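Über uns

Wir sind Tallby, eine Werkstatt für Greiftechnik. Angefangen haben wir zu dritt, und noch immer probieren wir am liebsten alles selbst aus – mit dem Greifer in der Hand, bevor ein Roboterarm ihn bekommt.

Zu uns gehört auch die Geschichte vom 7. März 2019. In einem Dauerlauf mit 700 Griffen gingen 99 daneben, und beim letzten blieb eine Backe einfach geschlossen. Rafsan Herath hatte die Finger dazwischen! Zum Glück blieb es bei einem blauen Nagel. Schuld war ein Endschalter, der bei Wärme klemmte, und eine Software, die ihm trotzdem glaubte.
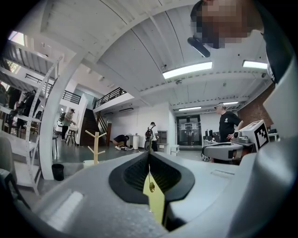
Text: Kyung-hwa Noh, Werkstatt Tallby

Bis Mai haben wir die Steuerung umgebaut. Svetozár Urban hat einen zweiten Sensor eingeplant, Hazem Hegazy die Abschaltung neu geschrieben (dreimal, die ersten Fassungen waren ihm zu langsam). Seitdem hängen wir jeden Fehler aus, auch die peinlichen, und reden beim Kaffee darüber. Das macht richtig Spaß, weil jeder etwas findet!

Wer uns besuchen möchte, meldet sich bei Virgil Dinu. Der Greifer von damals liegt bei ihm im Regal und darf zerlegt werden.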